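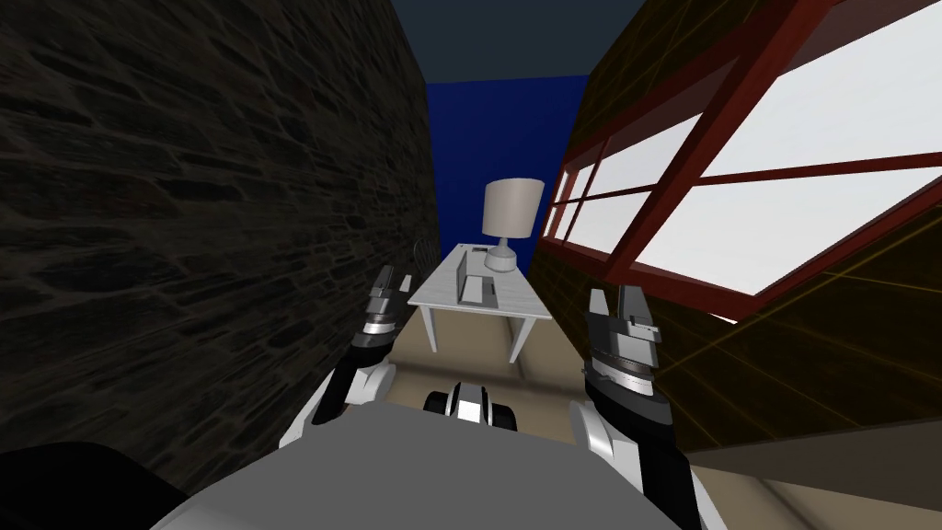 Simulated room, both grippers empty, table and lamp ahead.

Molov trial: progress to 8 Oct 2022

The simulator logged 426 runs this period. I would not read much into that. Plinada's rooms are tidier than our stockroom, and Glykeria Mavromatis still sorts returns by hand as she did in February. Three of her team now spend mornings checking run logs, work that was not in the bid. Tamara Skoryk wants their job descriptions settled before any more money is released. I agree.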